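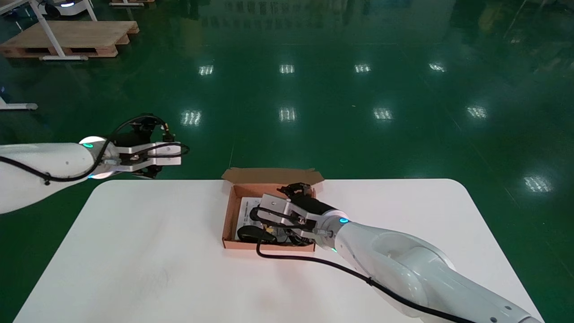
Valtdale moves two-arm packing cell to a fixed service interval

Valtdale has changed the maintenance routine on the two-arm cell at its Ukidham site, where small parts are packed into cardboard boxes on an open table. From November the cell is serviced every 700 operating hours. Until now it was looked at when an operator reported a fault.

The change follows 3 stoppages traced to the gripper cabling. On both arms the thick black cable runs outside the white shell, held with cable ties, and has to follow the wrist through its full range. "The slack was set for the old box height," said Nerys Gough, who maintains the cell. "With low-wall boxes the wrist goes further down and the bend at the gripper gets tighter. The tie was in the wrong place for that."

The ties have been repositioned, and the length of the loop at each wrist is now written on the setup sheet. Gough checks it with the gripper over the box and again with the arm drawn back to the side. Any cable showing a flattened jacket is replaced at the next stop. Spare sets come from Gittins - the lead time is long enough that two are kept on the shelf.

The brackets above the grippers are also on the new list. Their screws are checked for torque at each service, and the mounted devices are realigned if a bracket has moved. Finger parts are cleaned at every shift start and swapped after 3,000 operating hours. Collar screws are marked with paint so that any rotation shows without a tool.

Huw Griffiths, who runs the line, said a full service takes one person most of a morning, with the arms powered down and locked out. The table position is checked before restart, as a shifted table puts the box out of reach of the taught points.

Records are kept in Benesix, which the site already uses for its conveyors. Emrys Craddock will review the interval once the cell has passed its second service.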